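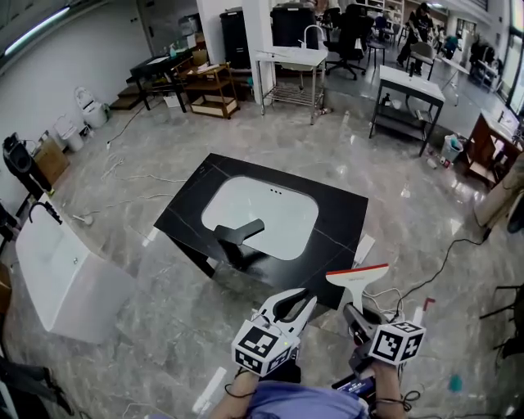 One of the second-year students said that wiping a sink is the hardest thing she ever had to explain, and that she had to do it 34 times before she understood what her own wrist was doing. Her remark was made in March, at the open afternoon of the Tollmont Student Robotics Club, and it describes well the work of the whole season.

**Tollmont students prepare cleaning project for the Prunudum Challenge**

TOLLMONT – The Student Robotics Club of Tollmont announces that its team will take part in this year's Prunudum Challenge, a competition for student groups who teach robots to do household work. The team has 13 members and has chosen the category "Bathroom and Kitchen." The project has the name Bralasari.

In this category the robot must clean a sink it has not met before. The judges choose the sink, and the team learns its shape only on the day of the competition. For this reason the students did not want to write a fixed program for each movement. They collect demonstrations made by people, with grippers held in the hands, and they train the robot's control program with these recordings.

Until now the club has recorded 293 demonstrations which passed its own check. The goal is 1,000 before the final round. A recording is refused if the scraper leaves the surface too early, if the markers on the grippers cannot be read, or if the student goes back to repair a mistake in the middle of a stroke. In the first weeks many recordings were refused, and the members wrote a short guide of two pages for new participants. The guide also tells left-handed students how to change the order of the strokes.

The practice is done on sinks of different form and height, and some tasks are repeated with the basin placed low, so that the arms must reach down. Every member of the team records, also those who joined the club for programming only. The club finds that they write better code after one afternoon with the scraper.

The project is supported by Pawlak, a local supplier of bathroom equipment, which lends sinks to the club until the end of the competition. The club thanks the company for this help and for the delivery, which was more complicated than everybody expected.

Next month the team will begin tests on the robot with the first trained version. Faucets remain the biggest difficulty, as the scraper must pass behind them in a narrow space. A group of four students is working only on this part.

Students of all departments can still join the recording sessions. No experience with robots is necessary, and a first session takes two hours, with instruction included. Registration is at the club office in the main building, every afternoon until 5 p.m.

Journalists who wish to attend a session are asked to inform the club office in advance.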